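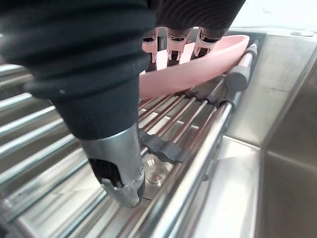
Ribbed black covering and a metal fingertip, just over the rack.

Hastbridge on the Home Front
Progress report, second grant period
Prepared by Naledi Mkhize for Sandra Lightfoot, grants office

Dear Sandra,

When we last reported, in February, we had a shelf of unsorted boxes and a lot of hope. The boxes are sorted now, and what came out of them has changed the shape of the project, very much for the better.

The biggest news is the Prinora payroll books. We knew the cannery had switched to military rations during the war, and we expected a few summary ledgers. What Esko Aaltonen found in the old company office was the full run of weekly books for the night shift, with names, pay rates and the clerk's remarks in the margin. The remarks are wonderful. One woman was docked for singing on the line and then, a few lines down, given the money back. Another is marked "gone to Vindix" so firmly that the pencil went through the paper.

That rivalry between the cannery and the Vindix valve works turns out to run through everything. Both needed hands, both lost men to the draft, and both raised wages for women faster than we had supposed. Martti Kiiskinen has been matching names between the two sets of records, and he can now follow some workers back and forth across the river as the pay went up. It is slow work (people spelled their names however they liked), but this is the part of the story that has never been told in Hastbridge, and it will be the heart of the exhibit.

Interviews

We have recorded three long interviews with people who were children here during the war. Anneli Lehtinen grew up in the Hakala boarding house, where her mother cooked for shift workers from both plants. She remembers breakfast being served at suppertime, the blackout curtains made from dyed flour sacks, and a running argument at the table over whose turn it was with the sugar. She also brought us her mother's ration notebook, which has been scanned and returned to her. The transcripts come to 60 pages so far, and Martti is checking them against the recordings. 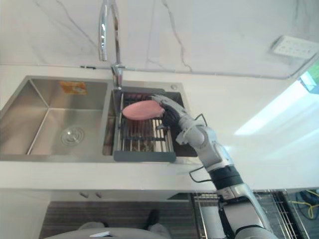
Double-basin sink, with the pink sponge resting on the dish rack.

Scrap drives and the railroad

This is where we are behind. We planned to have the scrap metal chapter drafted by now, using the newspaper files at the library. The film for the middle of the war is badly scratched, and whole columns can't be read. Esko has written to the state library to ask for a loan of their copy. Until it comes we are working from school records, which are better than you might think: the teachers kept tallies by classroom, and there was clearly some fierce competition — one class dragged in a plow that its owner then came and asked for.

The railroad material is also thin. We have timetables and some fine photographs of the depot, but hardly anything from the crews themselves. If you know of a family with letters or logbooks, please pass along my number.

Spending

Scanning cost less than planned and travel cost more, mostly because of trips to copy Vindix records held out of the county. I would like to move the scanning balance over to travel. The total stays the same, and a marked-up budget sheet is attached for your signature.

Next period

Exhibit panels 1 and 2 are written and ready for your comments. Panel 1 covers the cannery and panel 2 the boarding house. I'd be glad to have your notes before we order the printing. We also hope to hold two evening readings from the interviews, starting at 7 p.m., and Anneli has agreed to speak at the first one.

I can't remember enjoying a stretch of research this much. Come and see the payroll books any time you're in town. Esko has the key.

With thanks,
Naledi Mkhize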